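Kadness Parallel Gripper, Two-Finger
Replacement and spare units, sold singly

Product notes updated 2021-01-04

The Kadness is a light electric gripper for small arms. Breltach rates it for "general household objects." We sell it, and we still think that phrase needs a second look before you order.

Known fault: grip release after a stall

If the fingers close on something thin and hard, such as the rim of a dinner plate, and the motor stalls, the controller can report a good grip while the holding current drops away. The arm then lifts with whatever friction is left. Breltach calls this a "rare condition." In our own July bench run of 2,000 closures on plate rims it came up 20 times, the first at closure 857. Decide for yourself if that is rare.

Firmware from Sitska is said to fix it. We have seen the release note. We have not seen test data, so the warning stays on this page.

Plates in a wire rack are the sort of job where a false grip signal matters.
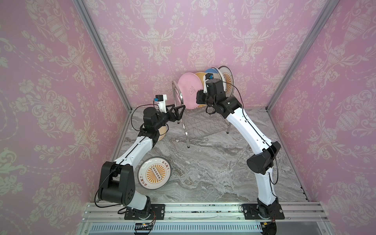 Two arms at one dish rack, plates standing on edge.

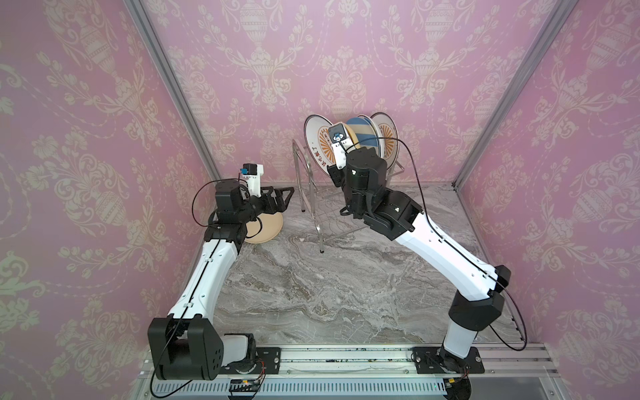
Cristóvão Antunes wrote in to say we are being too hard on the hardware. The stall threshold ships far too low, he says, and once he raised it his pair stopped reporting grips they didn't have. He also thinks most buyers never open the settings page and blame the motor. Fair enough, but a safe threshold ought to be the one in the box, and he didn't say how many closures he ran.

Until we hear more:

Do not use the "grip OK" signal alone to start a lift.
Check finger position against the thickness of the part.
Keep hands out of reach while the arm is powered, even if it looks idle. A stalled gripper can close again when the fault clears.
Use plates you can afford to break.

In the box: gripper, mounting screws, one cable. The Leitão adapter plate is sold separately and does nothing for this fault, whatever the leaflet suggests.

Returns: units showing the stall fault are accepted opened or unopened. Send the controller log with the unit, addressed to Toshiko Sugiyama at the returns desk.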